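Speaker notes: Flood gauges, river watching and why the warning came at 2 a.m.
Nistside Library evening talks, main room

Opening (keep it loose, let people sit down)

Hi everybody, thanks for coming out. I've lived by the river at Nistside most of my life and I've spent the last chunk of it reading water levels for a living, so if I start talking too fast about pressure sensors, wave at me.

Start with the question I get at the grocery store: "Why did my phone go off in the middle of the night when it wasn't even raining?" Great question! The rain that matters to us mostly falls on Hastmont, up the valley, and it takes its sweet time getting here. You can be standing in your yard under the stars while the water that wants your basement is still up in the hills.

Ask for a show of hands: who got the 2 a.m. alert in March? Who went back to sleep? (I won't be mad.)

Slide 2
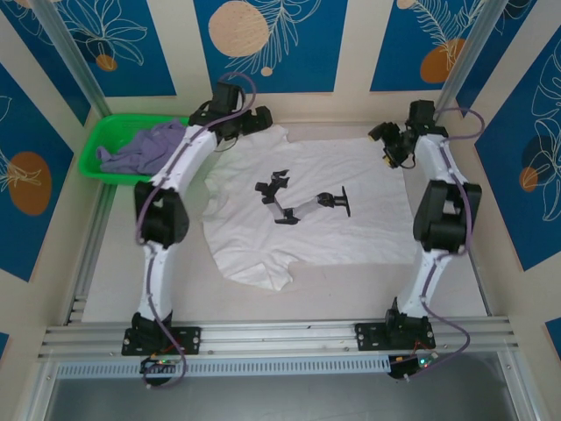 How a gauge works

Go slow on this part. A river gauge is a pretty humble thing. Ours at the Preltville bridge has a sensor that sits under the water and feels the weight of the river pressing on it. More river, more weight. A little box on the bank turns that into a height and sends it off by radio.

What it gives you is height, and people hear height and think amount. Those are different. A river that's narrow and steep can carry a scary amount of water at a height that looks like nothing. So every so often one of us has to go out and measure how fast the water is moving, then match the speed to the height. Do that enough times, high water and low, and you get a chart you can trust. Well, mostly. Every big flood moves gravel around on the bottom and then the chart is a bit wrong again, and off we go with the boots.

Tell the one about the log jam. The gauge showed the river climbing like crazy on a dry afternoon, everyone got excited, and there was a whole tree wedged under the bridge backing the water up behind it. The number was right! It just wasn't a flood.

The Jayawardena model

Our forecasts come out of the Jayawardena model. We've been running it since 2000, and it's been patched so many times I think of it as an old truck. It takes the rain on Hastmont, guesses how much soaks in, and works out when the rest gets to Preltville and then to us.

The soaking in is the hard bit. Dry soil drinks up a lot, soggy soil hardly any, and frozen ground acts like a parking lot. In March we had frozen ground up top with warm rain falling on it, so the water came down much quicker than the model wanted to believe. We caught it at the bridge, and that's how you ended up with an alert at 2 a.m. instead of at dinner time.

Pause here. Somebody will ask if we could have called it sooner. Say yes, with soil temperature readings up the hill, maybe a few hours sooner. Don't get defensive.

Slide 4

What the alerts mean

A watch means get your stuff in order. Move the car, find the flashlight, check on the folks next door. A warning means the water is coming or it's already here, and you go. I know the words sound alike — I didn't pick them.

The alert list has 189 households on it right now. I'd love for that to be higher by the time we stack the chairs. The sign-up sheet is by the coffee, and it only wants a phone number and a street.

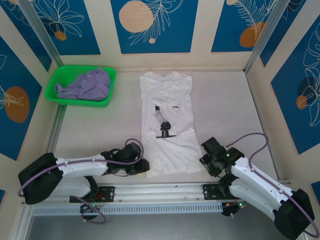 White T-shirt with a robot arm print, green basket behind

Questions

Likely ones: flood insurance (I'm not the right person, point to the handout), the culvert on the school road (yes, I know, it's on the county's list), and whether the river is getting worse. For that last one, take your time. The record at Preltville is short and I don't want to squeeze more out of it than it holds. Bring up the high-water marks on the old mill wall and invite people to go look at them.

If it goes quiet, ask who has photos of old floods at home. We scan them and give them right back. A picture with a fence post or a front step in it is gold, we can go out and measure to it.

Leave the contact slide up while people get their coats.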